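Kendcombe Quilt Share: Call for Quilters, Hand Sewers and Complete Beginners

Posted 4/17/20

Do you have a drawer full of fabric you keep meaning to use? So do we, and we would love to put yours and ours together! Kendcombe Quilt Share is looking for 15 people to join our spring round of home quilting. We make lap quilts and crib quilts for families in Kendcombe and Rellside, and last year's group finished over 100 of them, backed, bound and labeled.

This round is done entirely from home. We mail you a kit, you sew at your own kitchen table, and we talk by phone or video once a week (bring your coffee, bring your mistakes, we have all sewn a block in upside down).

Who we are looking for

Anyone 16 or older who lives within mailing distance of Kendcombe. You don't need to have made a quilt before. Hui-mei Su, who runs the sewing side of things, started with us four years ago knowing only how to hem pants, and she now designs most of our patterns. If you can sew a straight line by hand or machine, you can do this. If your line wobbles a bit, the binding hides plenty.

We have a special need this time for people who like hand finishing. Binding corners takes patience, and our machine sewers would be so happy to pass that part along.

What you would be doing

You'll piece one quilt top over seven weeks, using the Kan block, a simple four-patch with a wide border. Most people spend an evening or two on it each week. Larger backs are cut from flat bedsheets, which wash well and save us a seam down the middle. Prewash everything you add from your own stash, please, especially reds and dark blues. 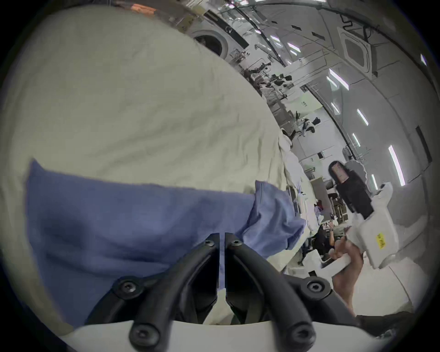 What we send you

Precut squares for the top
Batting and backing, cut to size
Thread, needles and a printed pattern
A cloth label for your name, if you'd like to sign your quilt
A prepaid bag for mailing it all back

You'll need your own scissors, pins and an iron. We have a few loaner sewing machines from the Grirow repair shop, so ask early if you want one.

How to sign up

Call or write to Hsin-yi Chu at the Quilt Share office before the end of April. Tell her whether you sew by hand or machine, and whether you'd like to be paired with someone who has done this before. Mention any color you can't stand looking at for seven weeks and she'll do her best to keep it out of your kit!

There is no fee. Kits go out in the order people sign up.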